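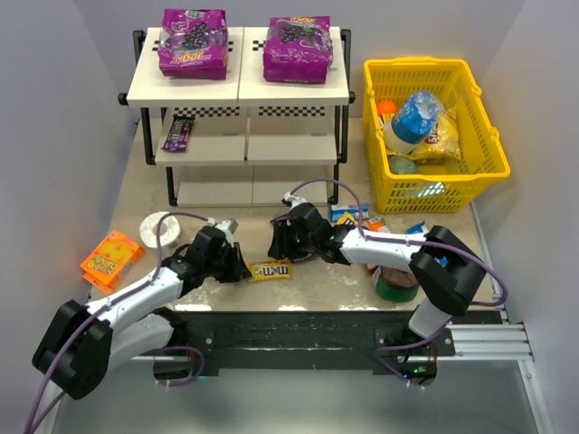

Levente Bodnár wrote to me that no pannier on earth is worth the money if you mostly ride the river path on Sundays, and that I should stick a milk crate on the rack and be done with it. I love Levente's emails, and I did ride with a milk crate for years, but I've now had the Gosska double pannier on my bike since last June and I think he's wrong about this one (sorry, Levente!).

A little background, for those of you who don't follow my rides. I go out most evenings after work, down along the creek, over the footbridge and back through the neighborhoods, and I stop a lot. I stop for yard sales, for free piles, for lemons in a box with a hand-lettered sign. So I need a bag that I can open with one hand while I hold the bike up with the other, and that will swallow a lamp base if it has to.

The Gosska does this pretty well. It's a big floppy thing, two bags joined by a wide strap that lies across the rack, and it closes with a roll top and one buckle on each side. I've carried library books, a toaster, a sack of potting soil (never again, my back wheel felt like pudding) and once a whole set of curtain rods sticking out behind me like a tail. I've put 194 miles on it since New Year's alone and the stitching is fine.

What I don't love is the hooks. There are 4 of them, plastic, and they rattle on every crack in the road. I wrapped mine with strips of old inner tube and that quieted them down nicely, but you shouldn't have to do that with a new bag. The rain cover is also a pain. It lives in a little pocket at the bottom, right where you can't reach it once the bag is full, so by the time I've dug it out I'm soaked anyway and so are the books.

Before this I had a Datura, smaller and stiffer, and I still miss its reflective piping. The Gosska has one skimpy tab on each side. Piroska Bognár rode behind me at dusk last week and said she could hardly make me out, so I've sewn on some tape from the fabric store and I look like a road crew now.

Heel room is fine on my long old touring frame. On my daughter's shorter bike I kicked the bag with every turn of the pedals, so if you have big feet and a small bike, try before you buy. The shop let me ride around the block with one strapped on, and I'd ask yours to do the same.

Would I get it again? Yes, I would, mostly for the room and that easy buckle. If they ever fix those hooks I'll buy a second one for my husband, who is still using my milk crate.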